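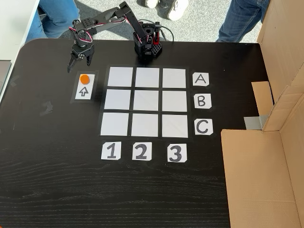
The test table, with the start card and its orange disc to the left of the grid. Rows are lettered A to C and columns numbered 1 to 3.

Small robot arm learns board moves from 25 demonstrations

A low-cost robot arm can learn to place game pieces on a named square after being shown the job 25 times, according to a report released in May by the Dullis robotics lab.

The method, called Stisa, breaks each move into two stages. The first covers picking up a disc from a fixed start card. The second covers carrying it to one of nine squares on a three-by-three grid. Because the pick-up is the same every time, the lab trains it once and reuses it for every square.

Researchers ran 400 trials on a tabletop board made of white paper tiles and black tape. They compared Stisa with an earlier program, Ginent, which learns each full move from start to finish. Ginent needed 103 demonstrations to reach the same placement score.

Most of the remaining errors were in the row furthest from the start of the reach, where the arm's joints have less room to correct. Discs there tended to land over the tape between two squares. The report says a finer wrist adjustment would probably help, but this was not tested.

The arm does not choose its own moves. An operator enters a square, such as B2, and the program carries out the placement.

The lab plans to repeat the work with the board moved up to 5 centimetres between trials. Training files will be posted on the Sugawara project page later in the year.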